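April 11, 2022
Shop notebook, arm bench

Picked up where I left off with the Histero arm. The goal is still the same: take one shoe at a time out of the cubby and put it on the bench without crushing it or dropping it. Harish Garg had the bench until noon, so I only got the afternoon.

Wrist cable first. It was pulling tight whenever joint 5 went past 90 degrees. Rerouted it along the outside of the forearm with two clips and left a loop at the elbow. Ran the full wrist sweep 37 times with nothing in the gripper and no encoder faults. Leaving it like that for now.

Fingers. The old pair had too much flex at the root, so Eugénie reprinted both with thicker walls and a longer screw boss. Screws are M3, snug plus a quarter turn. Don't use the long ones from the Maurya kit, they bottom out before they clamp.

Gripper zero has moved with the new fingers. Fully closed now reads 42 on the servo where it used to read 161. I changed it in the config file on the shop laptop but NOT in the copy on Harish's machine. Harish, please pull before you run anything.

Grip force. Left the current limit at the middle setting. On the high setting the driver board gets hot enough that I don't like leaving it alone, and the low setting let go of the test block twice.

Moved on to shoes after that. I had been going for the heel collar, and canvas just folds in when the fingers close on it. Switched to grabbing by the sole. 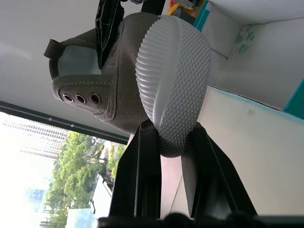
The sole is the stiffest part of the shoe and gives the fingers something to push against, so I'm going to write the approach around it. It does mean the wrist has to come in turned, and the planner doesn't always find a way there from the home pose. Added a waypoint in front of the cubby, which seems to help - need more runs before I believe it.

Wrist camera exposure is still on auto. I'd like to try it locked, with the window side and the cubby side as two separate settings.

To do:
- lock exposure and log nearly 1,000 stills for the Zedositz detector
- rubber pads for the fingers, ask Eugénie what she has left
- try a heavier shoe, a boot if somebody brings one in
- strain relief at the base plug
- write up the waypoint for the Irnareck page

Arm is parked and power is off at the strip. Config backup is in the August folder, because that is where the old ones are.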